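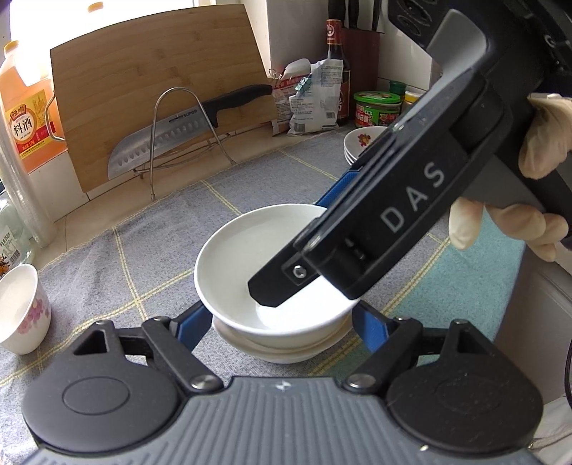

Mirela Furtado asked whether the cold holding line could be dropped from the weekly sheet, as the Kelent cooler now logs its own temperature. No. The log records air temperature at the sensor. The weekly check takes product temperature with a probe, and the two have differed on past inspections.

LIMAVVILLE COMMUNITY KITCHEN
Weekly food safety and premises checklist
Inspection date: 07/09/2021
Checked by: M. Furtado
Marks: P pass, F fail, N/A not applicable, C see comment

REFRIGERATION
1. Walk-in cooler, product temperature at or below 41 F: P
2. Reach-in cooler, product temperature at or below 41 F: C
3. Freezer, product frozen solid: P
4. Door gaskets clean and intact: F
5. Raw meat stored below ready-to-eat food: P
6. Date labels on all opened containers: C

Comment, item 2: 43 F on first reading, top shelf, near the door. Repeated after 16 minutes with the door closed, 40 F. Shelf to be kept for sealed drinks until the hinge is adjusted.
Comment, item 4: Reach-in gasket split at lower corner, hinge side. Same fault noted in February and taped. Tape is not a repair. Order the part.
Comment, item 6: Two tubs of cooked rice with no date. Discarded. Labels had run out and the spare roll was in the office.

HANDWASHING
7. Sink clear and reachable: P
8. Hot water at tap: P
9. Soap and paper towels stocked: P
10. Sign posted: F

Comment, item 10: Sign removed for painting and not put back.

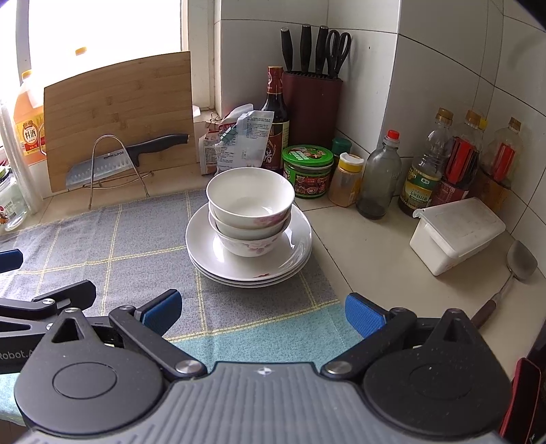

WAREWASHING AND STORAGE

11. Wash, rinse and sanitize steps followed in order: P
12. Sanitizer test strips in date: P
13. Dishes air dried, no towel drying: C
14. Chipped or cracked items withdrawn: P
15. Shelving at least 6 inches off the floor: P

Comment, item 13: Drying rack is too small for the Yáñez lunch group. Load in two rounds or get a second rack. Items must be dry before they go in the cabinet.

FIRE AND ELECTRICAL
16. Extinguisher gauge in green, pin and seal in place: P
17. Hood filters free of grease buildup: C
18. Exit route clear, door opens fully: P
19. Cords undamaged, no extension cords in permanent use: F

Comment, item 17: Light film on the left filter. Acceptable today. Move the cleaning forward one week.
Comment, item 19: Hevach mixer on an extension cord again. Rating plate on the cord is unreadable. Cord taken out of service. Mixer not to be used at that end of the room until an outlet is fitted.

FLOORS AND WASTE
20. Floor dry, mats flat: P
21. Bins lined and lidded: P
22. No sign of pests: P
23. Chemicals labeled and stored away from food: P

RESULT
Score: 93 (F items deducted double, as on the county form)
Open items: 4, 10, 19
Recheck of items 2 and 13 at next inspection. Item 6 closed on the spot.

Budget note: outlet and gasket together must stay under $3000 or go out for a second quote. The gasket can be ordered now without waiting for the electrician.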